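The Great Chopstick Sort

I have been meaning to deal with our chopsticks since February. It is now 18 October 2022, so you can see how that went. Every time I opened the drawer by the stove something rolled to the back, and I'd end up cooking with one light stick and one dark one like a person who has given up.

So this week the drawer got emptied and everything went upright, in cups, the way my grandmother always kept hers.
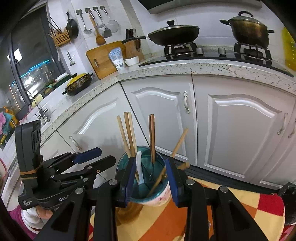
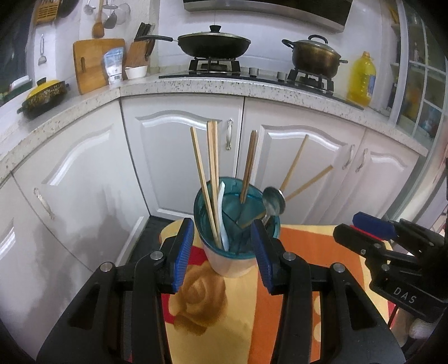 Two cups of chopsticks and spoons, one ceramic with a teal-green inside and one see-through teal plastic.

The ceramic one is my favorite. It has faint pink flowers down near the base and I paid 4 dollars for it at Jidangate, which is the secondhand place behind the bus station (if you go, go early, the dish shelves get picked over by lunch!). It was sold as a tea cup but it is a terrible tea cup. No handle, and it heats up so fast you can't hold it. As a utensil holder, though, it's wonderful. It has some weight to it, so a few long chopsticks leaning every which way don't bother it. The white ceramic spoon lives in there too.

The plastic cup is from a Wirberg picnic set I bought years ago, and I think it's the last one standing. It's lighter, so I was worried about it tipping, and I've been putting the steel spoon in it with the bowl end up over the rim. Does that help? I have no idea. It looks nice and I can grab it fast when I need to taste something.

Now for the actual sorting. My rule was that light wood goes with light wood and dark brown goes with dark brown, and anything without a partner goes in the cup anyway as a stirring stick. I know some of you will tell me to throw the singles out. I can't do it. A single long chopstick is the best thing in the world for swirling eggs, or for fishing toast out of a toaster (unplugged, please), or for poking a cake when you can't find the tester.

I tossed anything that had gone fuzzy at the tips or had a split in it. After that I washed the keepers in hot soapy water, rinsed them, and left them lying flat on a towel overnight. Please don't skip the drying! I once put a damp bunch straight into a tall jar and found out a couple of weeks later what the bottom of that jar smelled like.

Next on my list are the pot lids, and I'm dreading it. I ordered one of those Filtska racks that stands inside the cabinet, then measured the shelf after I ordered it (yes, I know) and it's going to be close. 58 centimeters of shelf and a rack that says it "extends to fit," so we'll see. If it doesn't work it's going back and the lids can stay in their pile.

Oh, and a few of you asked about the bright orange and yellow cloth from the last post. It came from Michailidis, the fabric shop, off the remnant table, and I haven't seen another one since. I'll keep looking when I'm in there for curtain tape on Saturday.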